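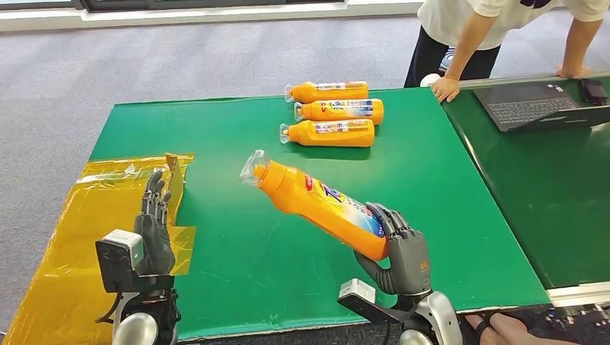 # Zendavby says its new bottles will cut waste. The numbers are thin.

Shoppers in Gastov will soon pay a deposit on laundry soap and dish liquid, under a refill plan that the household goods chain Zendavby is calling the biggest change to its cleaning aisle in a decade.

The plan sounds simple. Customers pay $2 extra for a heavier bottle, bring it back to the store when it runs out, and fill it again from a tank. Return the bottle for good and the $2 comes back as store credit. The chain will start with three stores in December and says it will decide on the rest "when the results are in."

Which results, it won't say. The company's announcement runs to 10 pages and contains a great many photographs of children near rivers. It doesn't contain a target for how much plastic the plan should save, a date for checking, or a word on who will do the checking. Asked for all of these, a spokeswoman sent back the same 10 pages.

The one hard number in the announcement is 800. That is how many households signed up for a trial at the company's Midtbø store last spring, and Zendavby describes the response as "overwhelming." Signing up, however, meant ticking a box on a loyalty card form in exchange for a coupon. The chain hasn't published how many of those households came back to fill a bottle even once.

Yurii Zakharchenko, who ran the cleaning aisle at the Midtbø store during the trial and has since left the company, remembers it as a quiet few months.

"People took the coupon and bought what they always buy," he said. "We had regulars at the tank, sure. I knew them by name. That should tell you how many there were."

Zendavby disputes this. In a written reply, the company said that its former employee "did not have a complete view of customer behavior" and that trial data "exceeded expectations." It declined to share the data or the expectations.

**What it costs**

Price is the other soft spot. The chain promises that a refill will "always be a smart choice," a phrase that could mean nearly anything. At Midtbø, the tank soap sold for less per ounce than the big-name brands and for more than the store's own label in a regular bottle. A family already buying the cheapest soap would have paid more to refill, plus the deposit.

The company says prices in Gastov haven't been set. With the first tanks already being installed at the store on the ring road, that is a little hard to believe.

There is also the matter of where the credit goes. A deposit on a soda can comes back as cash in most places that charge one. Zendavby's deposit comes back as credit, good only at Zendavby, and it expires after 10 months. The expiration rule is on the second-to-last page of the announcement, under a heading about community.

It isn't hard to see how that works out for the chain. Every bottle that gets lost in a garage or thrown out by a teenager is $2 kept. The company said unclaimed deposits would go "toward the program." It didn't say whether that meant new tanks or the advertising.

**The soap itself**

All three Gastov stores will be supplied by Akar, a contract soap maker that already produces the chain's own label. Akar will deliver the liquid in large drums, which the company says are washed and used again.

That part of the plan may be the strongest. Moving soap in drums takes less packaging than moving it in hundreds of small bottles, and nobody interviewed for this story argued otherwise. But the heavier bottle uses more plastic than the one it replaces, so a customer has to refill it several times before there is any saving at all. Akar puts the break-even point at three refills. Zendavby's announcement doesn't mention a break-even point.

Three refills doesn't sound like much. For a household that goes through a bottle of laundry soap every couple of months, though, it means remembering to carry the empty one to the store, again and again, for the better part of a year. Plenty of people who fully intend to bring their own shopping bags still leave them in the trunk.

Then there's the mess. Former Midtbø customers reached by this newsletter mostly had kind things to say about the idea and less kind things about the tap. One woman said it dripped so much that she started wearing old shoes to do her shopping. A man who lives above the store said he gave up after the second visit, when the tank was empty and no one could tell him when it would be filled.

"I stood there with my bottle like I was waiting for a bus," he said.

The company says the Gastov tanks are a newer model with a better valve.

**Labels and safety**

A less obvious question is what happens when people fill the wrong thing with the wrong thing. The new bottles are sold by product, with a label for laundry and another for dishes, but the taps stand side by side and will pour into any container that fits under them. At Midtbø, staff were told to keep an eye out. The Gastov stores will rely on a sign.

Zendavby says the soaps on offer are mild and that bleach and drain cleaners will never be part of the plan. That's sensible. It still leaves a parent guessing about a half-full bottle under the sink that may or may not hold what its label says, and the announcement's only advice is to "refill with care."

The city's consumer office said it had received a copy of the plan and was reading it. It wouldn't comment on the sign.

**Who else has tried**

Refill taps aren't new to Gastov. The co-op on the east side has sold soap by weight for years, out of plain jugs, with no deposit and no app. Customers bring whatever they have and someone at the counter weighs it. The co-op doesn't claim to be saving rivers, and the woman at the register there said that most of her refill customers come for the price.

Zendavby's version will need an app for the credit, a loyalty card for the app, and an email address for the card. The company says this is to "reward good habits." It will also leave the chain with a record of how often each household washes its clothes, and the privacy section of the announcement allows that record to be shared with "selected partners."

Asked who those partners are, the spokeswoman said the list was still being worked on.

The first tank is due to open at the ring road store at 8 a.m. on the launch day, with free soap for early arrivals. Customers who want it will have to buy the bottle first.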